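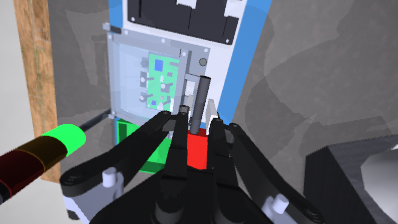

Tanholm mine visit – route notes

28/02/2024

Back from the second walk-through and typing this up while my boots are still by the radiator. Writing it for me first and for whoever picks up the visitor route after me, so excuse the order, it's the order I remembered things in.

Started at the upper door again. The 534 steps from the ticket hut down to the old loading level are fine going down and miserable coming back up, and I say that as someone who takes the stairs at home! I still think we should sell the walk as one way only and bring people out on the train. The leaflet draft says "moderate effort" and I'd cross that out. A family with a five-year-old would hate us by the second landing.

Lighting on the stairs is better than last time. The third landing is still too dark to read the panel, and the panel is the good one with the section through the hill, so either the lamp moves or the panel does. I'd move the panel. The rock next to it has a nice stripe of ore in it that people could look at while they catch their breath.

The boat part

I love this bit and I'm not going to pretend I'm neutral. You come round the corner past the powder store and the water is just there, completely still, and everybody goes quiet without being told. Jalby kayaks are what we tried (two doubles and a single). The doubles are stable enough that I could turn round and talk to the person behind me. The single is twitchy and I wouldn't put a beginner in it. The paddles bang on the walls in the narrow stretch – shorter ones needed, or we ask people to push off the rock with their hands, which I did most of the way.

Out and back took us 50 minutes with plenty of stopping to look up. I'd put it down as an hour and a quarter for a group, because helmets. Helmets take forever.

Water is cold, air is cold, and it's the same cold in summer. The page for visitors needs to say warm layers and a hat that fits under a helmet, near the top and in plain words. Last time I said this it ended up in the small print.

The train

Adebisi sent over the revised timetable for the train and I walked the platform with it in my hand. First departure at ten works. The one at noon doesn't leave enough time for a boat group to get changed and across, unless they skip the soup, and people should not have to skip the soup. I'd push it to 12:30 and leave everything else alone. The ride in is about 1,580 meters and the roof gets properly low in the middle, so the "keep your arms in" talk has to happen before they sit down. Once the engine starts you can't hear a thing.

Seats: narrow. Two adults in winter coats will be very good friends by the end.

Numbers I wanted to keep somewhere

Visitors through the museum last April: 1,943. Of those, 596 went underground. So most people who come all the way up here look at the minerals, buy a magnet and drive home. I find that a bit sad. My hunch is that the underground tour looks like something you have to book weeks ahead, and the sign at the parking lot doesn't help (it still says "by arrangement").

Where to send people afterward

The guesthouse at Iler does lunch until three and will do a packed version if you call the day before. Tried the barley soup and the buckwheat thing with mushrooms. Soup yes, buckwheat only if you're very hungry. They have a drying room and don't mind muddy gear, so it's the obvious stop for boat groups. The road up has a tight bend after the sawmill. Minibus okay, I wouldn't try a coach.

There's also the old rail path from the village, flat the whole way, lovely for bikes. Two tunnels, the longer one unlit. Bring a lamp. I didn't have one and walked the bike through with a hand on the wall.

Still to do

Ask about the parking lot sign.
Shorter paddles, get a price.
New wording for the stairs. "Steep" would do.
Check if the lower platform floods in spring, I've heard yes and no.
Go back with somebody who hates the dark and see how they get on.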